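Cenum Planning Desk
Questions we hear most about buying and budgeting for a robot arm

Home / Small workshops / Help with buying

We've gathered these from the emails and phone calls that come in from people who are thinking about their first arm, and a good few who are on to their second and would like to do it differently this time. If yours isn't covered, do write in!

How much of the budget should go on the arm itself?

Less than you'd think. We usually suggest setting aside 60 per cent for the arm and gripper together and keeping the rest for everything that comes with them: the table, the cabling, spare fingertips, training, delivery, and the electrician who has to come back for that one extra socket. People who spend the lot on the arm tend to ring us in May asking whether a second-hand bench will do (it often will, by the way, as long as it doesn't wobble).

Should we buy or hire?

If you already know what you want it to pick up and put down, buying generally makes sense. If you're still finding out, hire first. Our Prandia hire plan runs for a minimum of two months, and part of what you've paid comes off the price if you decide to keep the arm. Jonas Lüthi looks after Prandia and is very happy to talk it through, at length if you let him.

Which gripper should we put in the quote?

For kitchen things, small boxes, tubs and the like, a two-finger gripper is where nearly everybody starts, and plenty of people never need anything else. Before you ask for prices, gather up the objects you really mean to handle and measure the widest and the narrowest. Then weigh them full as well as empty. A bowl with soup in it is quite a different job from the same bowl out of the cupboard, and it's a shame to find that out after the order has gone in.

Do we need a camera at the wrist too?

It's worth pricing, certainly. A fixed camera gives you the whole bench, but the arm has a habit of getting in its own way just as it reaches for something. A small wrist camera sees past that. Ask whether the mount and the cable are in the price, and whether the software you've chosen will take a second camera without a dearer licence. With our Bautista bundle all of that is included.

How much room should we plan for?

More than the maker's reach drawing suggests. Mark the full reach on the floor with tape and then add space for a person to walk round comfortably. Think about upwards as well, as shelves and cupboards near the bench are easily forgotten when everybody is looking at the floor plan.
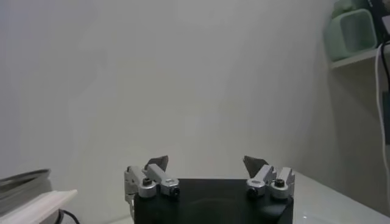
Cables deserve a line of their own on the plan. Decide early which side they'll come in from, allow enough slack for the arm to turn fully, and buy proper clips instead of relying on tape. It's a tiny cost next to everything else and it saves a great deal of muttering later on.

What should we put by for running costs?

Fingertip pads are the thing you'll replace most often, so please order a spare set with the arm, when the postage is already paid. After that comes a yearly check, which you can book through Fostari, our service side, or do yourselves if somebody on the team has been on the course. Electricity is rarely the big number people fear it will be.

How long from order to first day's work?

Allow almost two months if the room is ready, and longer if it isn't. The arm is seldom what holds things up; it's far more often the bench, the paperwork or finding a morning when everybody can be there for the training.

Can you look over our budget before we send it upstairs?

Of course, and there's no charge for it. Send us your list, even if it's scribbled on the back of something, along with a rough sketch of the room and a few words on what you'd like the arm to do. We'll send it back with our notes in the margin.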